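Nundard Bed Guide
Section 4: Fitting the Headboard and Setting the Bed Base

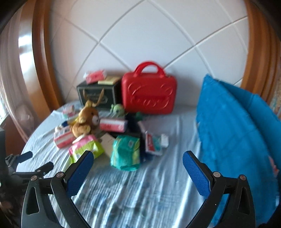 Arched headboard with padded panel, bed made up.

Read this section through once before you start. It applies to all Nundard beds with a separate headboard. If your headboard came already joined to the side rails, skip to Section 5.

4.1 Before you begin

The headboard is heavy and should be lifted by two people. Clear the wall where the bed will stand and check that the floor is level. A folded blanket laid on the floor will keep the feet and lower edge from getting scratched while you work.

You will need:
Hex key (supplied in hardware bag B)
Phillips screwdriver
Tape measure
Pencil

Count the bolts in bag B against the parts list on the inside cover. The four long bolts are for the headboard. The short ones are for the center rail and must not be used in their place.

Note: Beds packed before July use a flat washer only. Later beds have a flat washer and a spring washer. Both types are correct.

4.2 Fitting the headboard

1. Stand the headboard against the wall with the padded side facing the room. One person should hold it upright until step 5 is finished.

2. Peel the film off the wood trim. Leave the cover on the padded panel until the bed is complete.

3. Bring the left side rail up to the headboard and line up the two holes in the bracket with the threaded inserts in the post.

4. Put the washers on two long bolts and turn them in by hand. If a bolt feels stiff in the first few turns, back it out and start again. Do not force it with the hex key.

5. Repeat for the right side rail.

6. Attach the footboard in the same way, using the bolts from bag C.

7. Measure from corner to corner in both directions. The two figures should match to within 2 mm. If they don't, push gently on the corner with the longer measurement and check again.

8. Tighten all bolts with the hex key, working from one corner to the one opposite.

Caution: Do not tighten any bolt fully before the frame has been measured. A frame that is pulled out of square will creak and may strip the inserts.

4.3 Center rail and slats

1. Hook the center rail onto the headboard and footboard brackets. The end stamped H goes to the headboard.

2. Screw the support legs down until they touch the floor, then give each one another half turn. On thick carpet, check them again after a week and take up any slack.

3. Unroll the slats from the head end. The straps should face down.

4. Fix the first and last slat with the screws in bag D. The ones between are held by the straps.

Caution: Never use the bed with the support legs off the floor. The slats are not made to carry a load without them.

4.4 Placing the mattress

Let a rolled mattress open fully before you make up the bed. It should sit inside the rails without being pushed down at the edges. A gap of a finger's width at the foot is normal – the gap should not be at the head.

A thick mattress will cover more of the padded panel. This does no harm, but on models Ladlow and Kan the lowest part of the panel may show rub marks over time. A mattress protector with a smooth side band helps with this.

4.5 Care of wood and padding

Wipe the wood with a soft cloth, slightly damp, and dry it straight away. Do not use spray polish with silicone. Keep the bed away from radiators, and out of strong sun where you can.

Vacuum the padded panel with a brush head. For spills, blot with a white cloth and plain water, working inward from the edge of the mark. Do not soak the panel or use bleach. The panel cannot be taken off for washing.

Note: Hair oil and some skin creams will stain pale padding. Treat these marks as soon as you find them.

4.6 Checks after assembly

Check all bolts after the first month of use and then twice a year. If the bed creaks, look first at the center rail hooks, then at the side rail brackets. A little candle wax on the hooks will usually stop the noise.

For missing or damaged parts, contact Godeck Customer Service with the part number and the batch code printed on the label behind the headboard. The spare bolt set is part 1665 and the slat strap set is part 2498.

Section revised Aug 31, 2023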